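Brandley building switches to washable cups

9 Jun 2021

The Brandley building in Ostness has stopped buying disposable cups. Everyone who works or studies there now drinks from washable plastic ones, and the last boxes of paper cups have been moved out of the first-floor supply closet.

The change covers all of the kitchens, the lounge and the workrooms along the window side. It was first tried in December, when one kitchen went without paper cups for the whole month. People there mostly brought mugs from home. Those who forgot borrowed from other floors, so the building office decided that any wider change would have to come with cups supplied.

Omar Qaisi, the building manager, placed the order in the spring. The cups come from Tomel and are stackable, without handles. Some 600 were delivered in the first shipment, and each regular user of the building has been given 2. The rest are in the kitchens for visitors.

"We went through 2902 paper cups in the last year we counted," Qaisi said. "A lot of those had one drink of water in them and then went in the trash. I used to find them on windowsills, on the radiator covers, on top of the lockers."

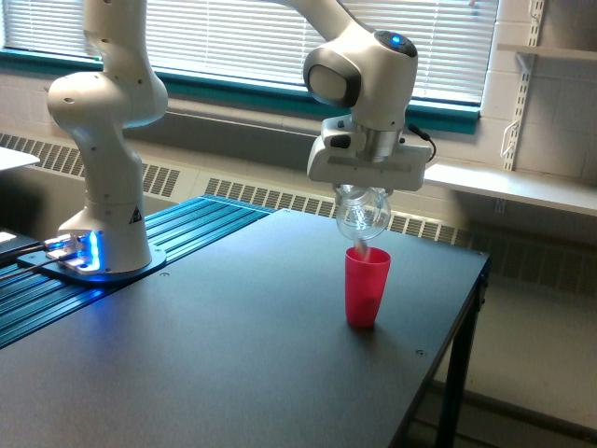 The new cups are to be rinsed after use and left in the gray racks next to each sink. The racks are emptied twice a day and the cups go through the dishwasher in the main kitchen on the second floor. Anyone who would like to keep a cup at a desk may do so, but it should go through the dishwasher at least once a week.

There had been some discussion about glass. Qaisi asked for prices and looked at a set of small tumblers, but glasses are not allowed in the workrooms under the house rules and people would have had to change cups at the door. Plastic can be used everywhere except the two rooms on the north corridor, where no drinks are allowed at all. That rule has not changed.

Bottled water is still sold from the machine near the entrance. The price is the same as before. Empty bottles go in the recycling bin beside the machine, with the cap on – the hauler changed its instructions on this in the winter, and the old sign asking for caps to be removed has been taken down. Bottles need to be fully emptied first. Several bags were refused at pickup this spring for having too much liquid in them.

Eifion Lloyd, who has used the workrooms for four years, said the cups were easier to live with than he had expected.

"My only complaint is that they all look alike," Lloyd said. "I put mine down, I turn around, and there are three on the table. I've started writing my initials on the bottom with a paint marker."

The office has no objection to initials, provided they are on the underside. Stickers should not be used. They come off in the dishwasher and end up in the filter.

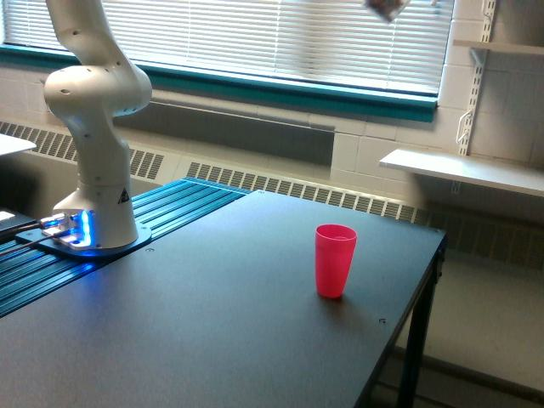
A plastic cup on the dark-topped table by the blinds.

Spills have been the other topic of conversation. The paper cups came with lids and the new ones do not. Lids were quoted at nearly the price of the cups themselves and were left out of the order. Paper towels have been put in every workroom, and a mop is kept in the closet across from the elevator. Larger spills, or anything that gets under a table or into the radiator covers, should be reported to the office so that the floor can be dried properly.

The supplier of the old paper cups, Ikeda, has taken back the unopened cartons. That left 1761 loose cups, which have gone to the sports club next door for its summer events. Qaisi said the club will be collecting the two wall-mounted dispensers as well once they have been unscrewed. The holes will be filled and the wall touched up when the painters are in.

A second shipment from Tomel is expected later in the summer. The size will depend on how many cups are still around by then. A few have already turned up outside the building, including one at the bus stop, and Qaisi asked that they be brought back. They can be dropped in any rack or handed in at the front desk.

The coffee machine in the lounge is not affected for now. It still takes its own paper cups, which are part of the lease, and the lease runs to the end of the year. People who prefer to use their own mug can press the "no cup" button on the left. The plastic cups should not be used for coffee or tea.

Questions about the cups, the racks or the dishwasher schedule can be sent to the building office or left in the box at the front desk.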